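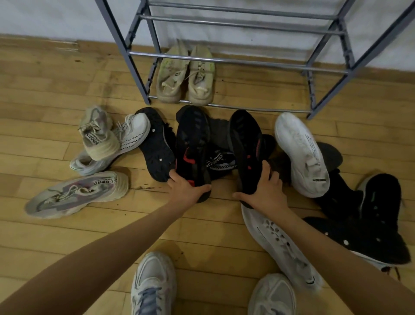 Tuesday, February 25, 2025

Quick one tonight, I've got a lab report due and have only had toast.

Robotics club is back on properly after the half term gap and we've finally picked the task for the Bastunwood day. Shoes. Pairing up shoes and putting them on a rack. I voted for folding tea towels and lost, and I've now come round completely, because shoes are a much nastier problem and I like a nasty problem until about nine at night.

The rules, as far as I understand them (the PDF is a mess). Pile of trainers on the floor. Rack behind. Robot gets 20 minutes. You score for every pair that ends up together on the rack, toes to the wall, and you lose points for odd ones. Two arms allowed. No touching the shoes beforehand, no stickers on them, no markers. They bring their own shoes on the day so you can't just learn yours off by heart.

So this term is all data. Somebody does the job by hand, over and over, slowly, and we label it up afterwards. Pick up, turn over, compare, place. Mix it all up again. We're at 1,137 labelled grasps as of this evening which sounds loads and isn't.

Things I've learned so far, in no order:

Black shoes are horrible. A heap of black trainers is basically one big dark blob to our model, it can't tell where one stops and the next one starts. Soles are the way in. Turn a black pair over and suddenly you've got tread to go on, and little bits of red on both, and you can say yes, those two go together. Now our plan is flip first, match second. Costs time though.

White ones are nearly as bad for the opposite reason. Chunky pale soles all look alike to it. I look alike to it probably.

Writing on shoes is less use than you'd think. There's a shoe in our lot that says ZENSCA on a checkered strip and the text reader got it right once and then called it ZEBRA for the rest of the evening. Also the letters are only any good if the shoe has landed the right way round.

Laces. Don't get me started. Gripper goes for the heel, gets a lace, drags a second shoe along with it. We've had 2 separate arguments over whether that counts as one grasp or a failed one. I say failed. It's going in the notes as failed.

People grab shoes by the heel more than I expected, one hand on the heel, the other round the side near the toe. I went back over my own clips and I do it diffrent every time, which is no help to anyone training off them.

Software side – we're using Sokmont for the labelling, it's fine, slow on my laptop. The matching bit is our own and lives in a repo called Tetteh which was named before I joined. Last years team used Jidier for the arm planning and we've kept it as the config files already work and none of us wants to be the one who breaks them.

Still to do before the next session:

re-label the first batch, the left/right tags are swapped
get the rack height into the planner, its still using the old one
more light shoes, if anyone at college has a pair they dont want please bring them in
work out what to do with high tops

We've got 4 sessions left before we have to send the video in. I think we can do a slow, ugly run with mostly correct pairs by then. Would settle for that tbh. The October lot managed to get the arms moving together without clashing so at least that part is done and I only have to not undo it.

Right, lab report. Will put the grasp numbers up when I've redone the tags, probably at the weekend.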